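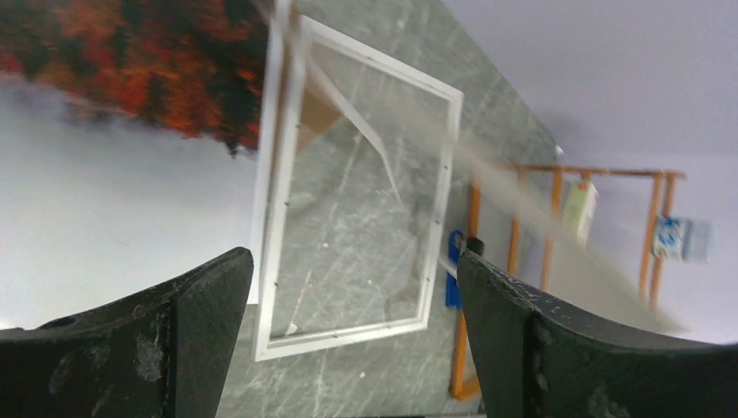 I've been waiting on news from the Plirnska workshop since March, and now I can finally pass it along: the framing corner is open again, with longer hours and a lot more to pick from! I went over as soon as I heard (of course I did) and headed for the frames. The one I liked best has a thin white border around a clear sheet, with tiny dark dots spaced along the inside edge, and behind it you get that gray-green surface with the white veins that I would happily have in my own kitchen.

The corner closed when the roof over the Vlček end of the building needed work. The repairs are done, and the shop says 881 people signed up to hear when framing was coming back. I was one of them, and so was most of my street.
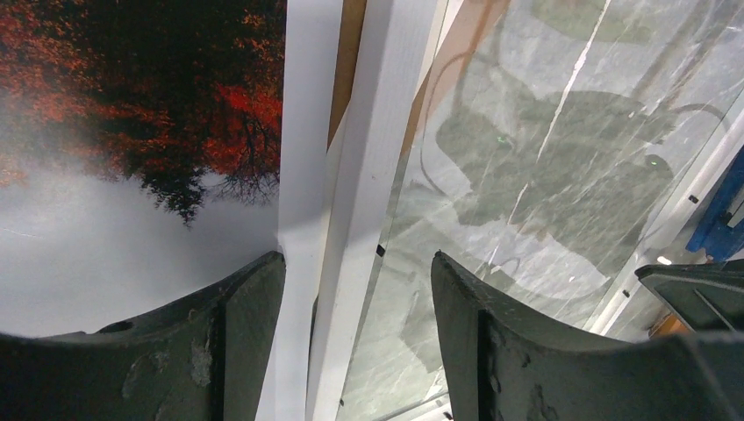
Prices haven't moved, which I didn't expect. A basic frame session is still $60 and covers the use of the tools, and you can bring your own print or buy one there. I'm a sucker for fall colors, so the tree with the deep red and orange leaves against a hazy sky had my attention right away. I'd put something like that in a plain white frame and leave it alone.

Money for the reopening came partly from the Hukance street fair, where the bake table and the raffle brought in $1,029. The rest came out of the shop's own savings.

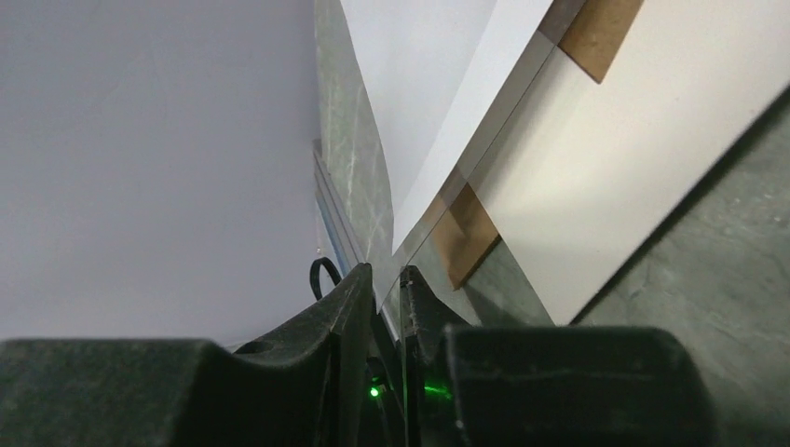

Pale wall, slim metal rail and a strip of mottled gray-green at the Plirnska workshop.

Sessions run three hours and start at 3 p.m. Beginners are welcome, and I can say from my own crooked first try that the staff are very patient about corners.

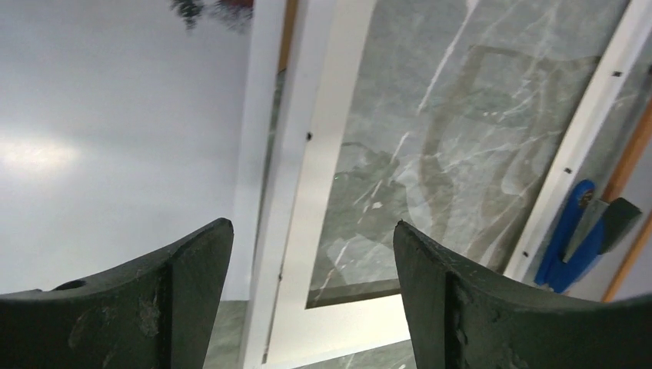 Getting a spot

Sign up at the front desk or by phone. Parking is in the Flaron lot across the street, free after 2 p.m., and the side door is the one to use if you're carrying anything big.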